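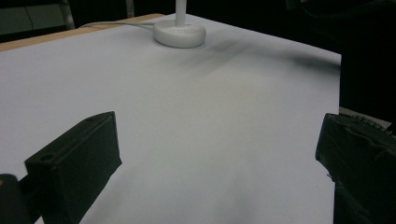 Finally papered the desk

Quick one tonight, dinner is in the oven and I have maybe half an hour. I've been threatening to sort out my work surface since June and now it's sort of done. Sort of.

So. The paper. I wanted something plain and pale to work on, for drawing mostly, and for laying small stuff out where I can see it. Bare wood is lovely but everything I put on it goes a bit orange, and pencil lines just vanish. One big white sheet over nearly all of it. I left a strip of the wood showing along one edge, partly lazy, partly I like seeing it. Matte too, no glare. Shiny paper was a mistake I made last year and won't be making again.

It came off a roll from Fultora, the art supply place by the station. 75 feet on the roll, so I can ruin plenty of sheets. They had a heavier one but it fought me in the store when I tried to unroll a bit, and I could just picture it curling up under my elbows all winter. Went thin.

Then the lamp

White base, white pole, white cord. On white paper it nearly disappears, which I thought I'd hate and don't. It's the little Zilamus one I moaned about in the spring. I take back most of that. The base is a flat round thing, sits nicely, and the cord can go along the back where my sleeve doesn't catch it (my old clamp lamp got yanked off the desk 4 times, I still have the dent in the floor).

Where to put it though. That took longer than the paper. Too near the middle and I lose my drawing space, too far back and I'm squinting. Also shadows! With a dark surface you never notice them. On white you get every one, big soft gray smudges right where you want to draw. I kept nudging it. Left a bit, right a bit, back again. In the end I made some light pencil marks by the base so I can find a spot again after I've moved everything to clean. Should of done that first. 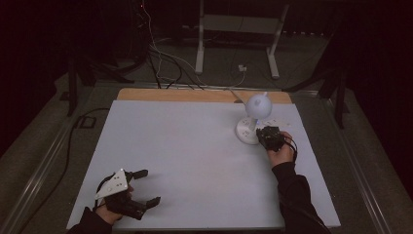 Lamp on the board, faint pencil marks beside the base.

Still to do: something for the pencils. The Flenus tray is too deep and everything ends up at the bottom in a heap. I'm also after a proper long ruler, and a cafe table mat I saw at Patrício would be perfect for my mug, becuase coffee on fresh white paper is going to happen and I would like it to be later.

Haven't taped the corners yet either. If the sheet slides around this week I'll tape it, if not I'm leaving it alone.

Ok, oven's beeping. More when I've got the pencils sorted.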